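Magazine > Money > Kit and machines

What the arm costs before the arm

5 min read

Start with the quote, everyone does. Veikko Juntunen had one on his desk at Steltport, two arms, one mobile base, grippers extra. He'd read it so often the fold had gone through. What he didn't have was a line for anything else.

Steltport fits out and services kitchens for holiday lets. 51 of them on the books, most up the Grultdale road. Somebody has to put things back where they live between guests. Juntunen wants a machine to do part of it. Not the beds, not the bathrooms. Counters and cupboards, bottles, jugs, that sort of thing.

So, the budget. He had pencilled in £400 a month for "software and sundries". Lanying Meng, who does the books and was brought in late, crossed it out and wrote "which sundries?" Fair question. Fingertips wear. Cables get trapped. A spare gripper sits in a box for a year and then you need it on the morning of a changeover. Insurance wanted its own conversation, and the van needs a ramp and tie-downs before the thing goes anywhere.

Then floor space. Lahtinen, the supplier on the shortlist, asks for a clear practice area. Steltport has a unit with a leaky corner and a lot of flat-packed cupboards in it. Clearing it is a cost. Heating it is a cost. Meng put both in and the total moved enough that Juntunen went for a walk.

The other bid, from Zutska, goes about it the other way round. Rent first, 648 hours of simulated practice included, buy the hardware only if the numbers hold up. Dearer per hour on paper. Cheaper if you end up saying no, and Meng likes a price on saying no. Juntunen thinks it puts off the real test, wich is a real cupboard with a sticky hinge. They have argued this on the stairs, in the van and at least once in front of a customer.

Two things they agree on. Training time for staff goes in as wages and doesn't get hidden under "setup". And no signing anything in September, thats the month the boilers get done.

Contact the desk | © 9/9/20 All rights reserved | Back to top

Simulation hours are the line most small firms leave blank, and it's the one I'd fill in first. You are paying for awkward angles. A white bottle with a blue cap lying on its side down in an open compartment, dark cabinet walls sloping in round it, the three long black fingers of a gripper still over by the marble worktop. Plenty else standing near enough to worry about too, a tall white cylinder in its grey ring base for one. Ask each bidder what a hour of that costs, who builds the next kitchen when yours doesn't match, and weather the rebuild is billed. Get the anser in writing. Meng is still waiting for one of hers. 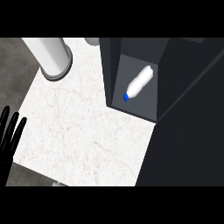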